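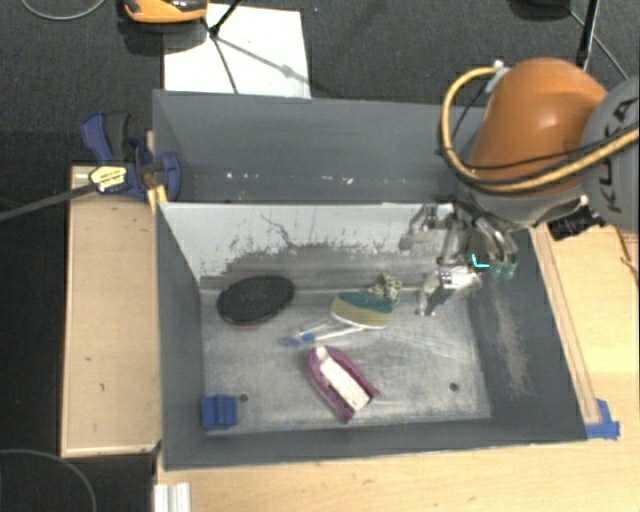
Hard water does most of its damage out of sight. At the Tarigan laundry plant, the supply runs at 397 milligrams of dissolved calcium carbonate per liter, more than 3 times the level at which a supply is classed as hard. Heated past 140 degrees, the mineral drops out of solution and bonds to the nearest metal.

Scale conducts heat poorly. A thin layer on a heating element raises its surface temperature, and the element fails early. Bulteck, which services the plant's boilers, logged 84 element replacements between 2000 and the switch to softened feedwater.

The softener is a twin-tank ion exchange unit — one tank in service, one regenerating. Salt use peaks in April, when the Sevine wells are drawn down and hardness climbs.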